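Workshop notes: the fruit table

Our hand-held grippers have finally left the bench! If you've been following along since August, you'll remember they started as a sketch by Lorcan Conneely and a bag of bolts, and that the plan was always to have a pair of them, one for each hand, so that a person can sort things the way we'd like our Harholm arm to sort them later on.

Fruit is a wonderful test. It rolls, it bruises, and a plum asks for a very different squeeze than an orange does. So we put down the loudest tablecloth we could find (on purpose, we wanted a messy background) and started moving things.
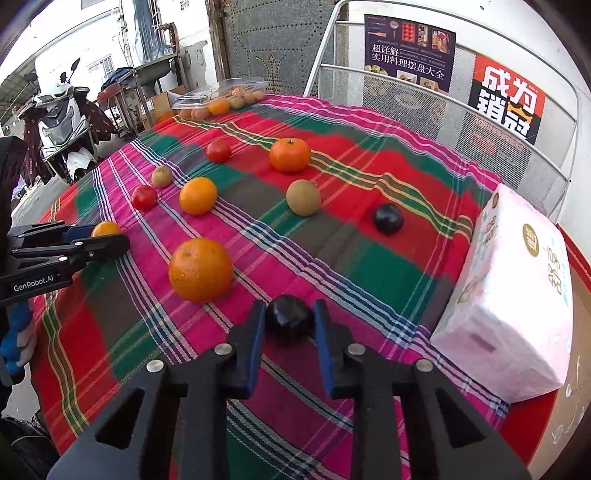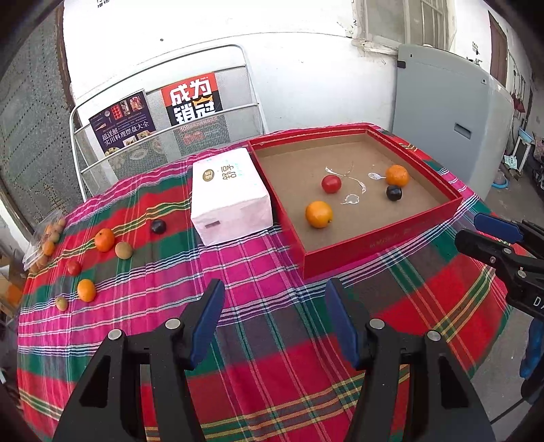
Both grippers over the plaid cloth. The red tray with the tomato, plum and oranges is in the second picture.

The blue pads are my favorite part. Domenica Gasser went through six versions before settling on these, and the trick was making them flat and a little soft. The kiwis are the ones I'd watch if you try this yourself, as the fuzz makes them easy to hold and you get overconfident before you reach the tomatoes.

We're aiming for 800 pick-ups in total and have logged 521 so far, which is way more than I thought we'd manage by now. Domenica wants to do the small stuff next, and Lorcan is redrawing the handle because his wrist gets tired after 70 or so in a row (mine too!).

The Nokberg shelf in the shared workshop has the spare fingers and a box of screws. Help yourself if you'd like to build a set, and please write down what you take.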